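Small leather snap pouch: what do you keep in yours?
Leatherwork and Small Goods > General

geltonwood_gudrun
I'm making small snap pouches for a stall in February and can't decide on the stitching. White thread on orange-brown leather, or matched brown? I have 30 cut and 3 sewn.

mwangi_m
White. You can see it from across a table and it shows the work.

kekeli40
Matched. White thread goes gray in a pocket within a month. I had a Tanui pouch like that and ended up coloring the thread with a marker.

mwangi_m
Did you wax it? Mine has 21 months on it and the thread is fine.

kekeli40
Waxed, yes. I carry keys in it, so maybe that's on me.

Mwende K
I'd worry more about the opening. If the two layers curl apart at one end, coins walk out. Are you leaving the inside raw?

geltonwood_gudrun
Raw for now. Finishing the inside adds time I don't have.

Mwende K
Then at least burnish it. Raw tan fuzz sticks to everything.

mwanahawa_mk
I like white too. Putting up two, a green plastic piece and then a pouch with white stitching and silver snaps.
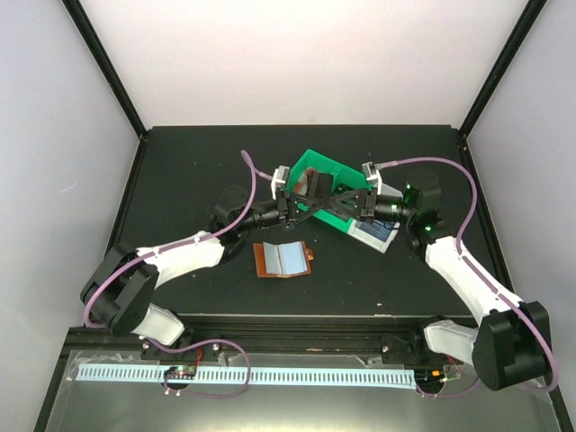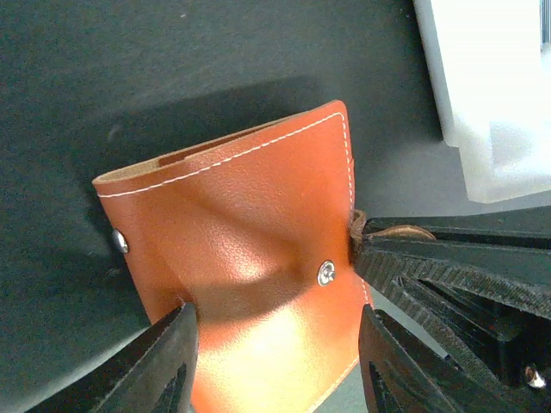
On snaps, buy better ones than you think you need. I used a cheap bag of 40 last year and pulled a lot of them back out. Set a few on scrap first — same thickness as the pouch, both layers.

kekeli40
Agree on the snaps. Still say matched thread.

geltonwood_gudrun
I'll do half and half and see which sells.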